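Interior Finishes — session 5 notes
Plaster, stucco and painted walls: what goes on, what goes wrong

These are my speaking notes tidied up a bit, not a full text. Read with chapter 2 of the course reader. Anything marked (T) can come up on the test on 10th May.

Leftover from last time

We ran out of time on lath. Short version: wood lath first, then metal lath, then gypsum board took over nearly everything. Wood strips nailed with gaps, wet plaster pushed through the gaps, slumps over the back and hardens. Those lumps are the keys. Break the keys and the plaster is only hanging on by habit. Push gently on an old ceiling with a flat hand — if it gives, keys are gone. (T)

Metal lath keys better and cracks less at corners. Rusts if the building is damp. Gypsum board has no keys at all, relies on paper face and bond.

The coats

Traditional work is three coats. Scratch coat, brown coat, finish coat. Scratch coat gets combed while soft so the next one can grip. Brown coat does the leveling, this is where a wall becomes straight or doesn't. Finish coat is thin and only for looks. Students always want to fix a crooked wall in the finish coat. Can't. It's too thin, it'll crack or you'll see the build-up under side light.

Over gypsum board you can do a one or two coat veneer. Faster, harder surface than paint on board, needs someone good with a trowel.

Binders — know the difference

Lime: slow, soft, lets moisture through, takes back carbon dioxide from the air as it hardens. Forgiving of small movement. Needs to be kept damp early on or it powders.
Gypsum: fast, hard, slightly expands on setting so it fills corners nicely. Hates water.
Cement: strong, stiff, slow to dry out. Fine outdoors on a sound base. Bad on soft old brick, which needs to breathe and can't through a cement skin.
Clay: no chemical set at all, only dries. Can be wetted and reworked years later. Lovely to use, scuffs easily.

Rule for this whole unit: each coat no stronger than the one behind it. (T) Hard over soft peels off. Most of the failures in the Barkenden survey come back to that one rule, see below.

Texture

Smooth is the expensive finish, people forget this. A smooth wall shows every trowel mark. Texture hides things, covers patches, takes less time, and that's most of why it spread.

Ways to get it: sand in the finish coat and rub with a sponge float. Trowel skips, where the blade rides over high spots and leaves islands. Dash, thrown or sprayed on. Knockdown, sprayed then flattened with a wide blade before it sets up. Roller with a thick nap and heavy paint, the cheap version of all of these.

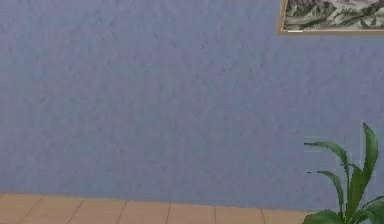

Suction matters more than the tool. A dry thirsty base pulls water out of the finish before you can work it, and you get drag marks and a weak surface. Dampen the base, wait till the shine goes, then start. If the shine never goes, base is too wet or it's sealed. Sealed means a bonding coat.

Work wet edge to wet edge. Stop only at a corner or behind something. A stop in the middle of a wall will show forever, whatever paint you put on.

Color

Two routes. Pigment in the mix (integral color) or paint on top.

Integral: color goes all the way through so chips don't show white. But dries much lighter than it looks wet, so make sample boards and let them dry fully. Weigh the pigment, don't scoop it. One batch per wall if you can possibly manage it. Lime limits your pigments — the earths are fine, a lot of the bright organic ones fade or turn.

Paint: easy to change, easy to match. Wait for the plaster to cure. Fresh lime and cement are strongly alkaline and will attack oil paint, turns it to soap, literaly. Use a mineral paint or limewash if you can't wait.

Cool colors on rough walls: the little hollows read darker, the ridges lighter, so a rough wall looks a shade deeper than the same paint on a smooth card. Go one step lighter than you think. Grays with a bit of violet in them shift a lot between daylight and lamps. Look at the sample in the room, at night too.

Case: the Surham rooms

Site in the reader, page 163. Lime plaster on brick, later painted with a sealed acrylic, later again patched in gypsum. By November the north rooms were blistering at knee height. First contractor blamed the paint, second one blamed the gutters. Both partly right. Ground outside was higher than the floor inside, damp came through the brick, couldn't get out through the acrylic, and took the gypsum patches with it.

Fix in order: lower the ground outside. Strip the acrylic. Leave the walls alone to dry, which the client hated. Patch with lime. Limewash.
Cost was mostly in the waiting, rooms out of use.

The Barkenden survey covers 898 rooms, table at the back of the reader. Don't memorize the table. Do look at how often "cement patch over lime" turns up in the cause column.

Cracks, quick guide (T)

Fine map cracks all over — finish dried too fast or too rich in binder. Cosmetic.
Straight line cracks at regular spacing — board joints, tape missing or badly bedded.
Diagonal from a door or window corner — movement. Put a dated pencil mark at each end and come back later before filling anything.
Hollow sound, no crack — bond lost. Tap with a knuckle and draw the outline in chalk.
Wide at one end, narrow at the other — get an engineer.

Don't fill a live crack with hard filler. It opens again right beside the old one.

For the workshop

Moya building, ground floor. Bring a hawk if you own one, gloves, eye protection. Lime burns, it isn't a joke, rinse at once with lots of clean water. Old clothes. Each pair does 2 sample boards, one sponge float and one trowel skip, same mix, so you can see what the tool does and what teh mix does. Write the mix on the back BEFORE you start.

Reading: the Drerkholm handout on limewash, first half only. Second half is about exterior work and we get to that next unit.

Next session: moldings and cornices, running in place vs casting on the bench. Bring the profile drawing you started, doesn't have to be neat.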